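# In Defense of the Boring Green Wall

My wall, low light, lamps off.

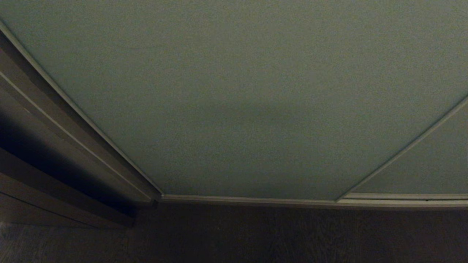
*Sage wall, dark door casing, thin pale trim.*

I've been fighting with my sister-in-law about sage green since December, and I'd like to get my side down somewhere she can't interrupt me.

Her position is that muted green is over. Everybody did it, every rental in Vimville has it, and in a few years we'll all talk about it the way we talk about avocado bathtubs. Fine! Maybe so. I still think it's the best thing I ever put on a wall, and I went through 11 sample pots to get there (my husband would like it known that he thought 2 of them were the same pot).

What people get wrong is they judge a wall color at noon. Any color looks okay at noon. The hour that matters is the dim one, when you're home from work and haven't bothered with the lamps yet, and most whites I've lived with turn into dirty dishwater right about then. Gray-green just goes quiet. It gets a bit grayer, you get those soft smudgy shadows where one patch drops a shade darker, and I find that restful in a way I can't really defend.

And then there's the dark wood, which is the real argument, the one that got heated over pie. When we bought the place the advice from all sides was to paint the woodwork white. Brighten it up! The guy at the Jillia paint counter said it, the neighbors said it. But a door casing with all those molded bands stacked up next to each other is about the only thing in that room with any shape to it, and I wasn't going to bury it under primer. Leave it nearly charcoal. Let it be heavy. A big flat wall needs something heavy next to it or it just floats off.

I'll give the white-trim people one thing, and it's that skinny cream line where the casing meets the green. I love that line. I spent $29 on a decent angled brush and most of a weekend on my knees keeping it crisp, and if it were gone the two colors would mush together by suppertime. So a little bit of pale, yes. A stripe of it.

Do I think everybody should do this? No, and if your room faces a brick building you may feel like you moved into a pond. My cousin over in Trikdale tried nearly the same shade and had it covered up again before the tape was off the windows. But I'm tired of hearing that a color is finished on account of too many people liking it. I'm also not hanging anything on mine, which is the next fight, and she's already sent me three links to mirrors.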